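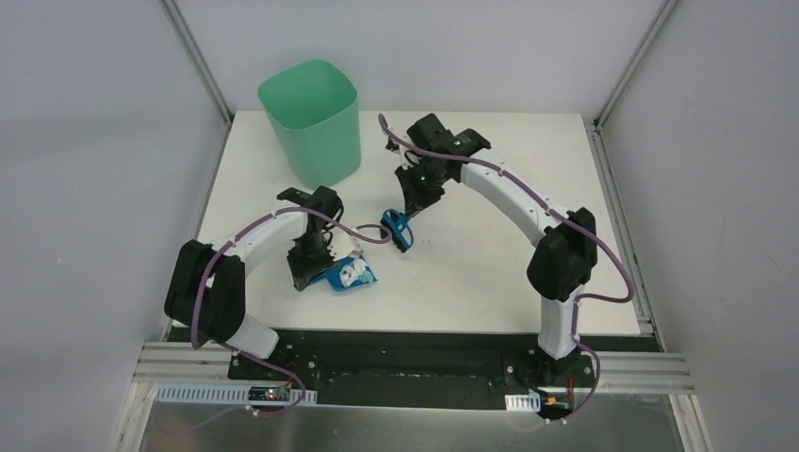 Week 6: How a medicine gets its licence
Notes by Shalini Vishwakarma, Public Health Policy, Miststead

Welcome back! This week we reach my favourite part of the whole course, the licence itself. Last time we followed Zuvuteo (our made-up-name painkiller for the term's casework) through its safety trial with 35 healthy adults. Now it goes to 3000 patients, and the questions get much more interesting.

A regulator reading the file wants to know:
Does it work better than what patients already take?
What harm does it do, and to whom?
Can the maker produce it to the same standard every time?

The third one gets skipped in essays, which is a shame, as plenty of good drugs have been held up by a badly run factory. Read the Uniyal paper on this, all 18 pages. It's a joy, and the table on failed batches is worth copying out by hand!

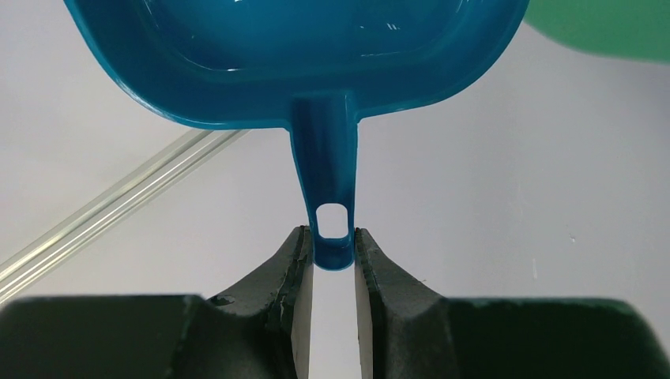

Benefit and risk are weighed together, and the same drug can pass for one group and fail for another. Think of a pill that eases mild headaches but harms the liver in one patient out of 186. Few of us would license that for headaches, yet for a deadly cancer we might say yes at once. A licence also covers a stated use and no more. The maker of a blue plastic pan with a handle doesn't have to list every dish you may cook or pretend to cook in it, but a drug firm must name the illness, the dose and the age group, and may only advertise for those.

After the licence comes watching. Rare side effects often show up only once a drug is in wide use, so reports from doctors and patients matter hugely.

For the seminar: read the Ukska case and decide whether you would have withdrawn the drug, put a warning on the box or waited. Bring one page of notes. Essays on this topic are due in October.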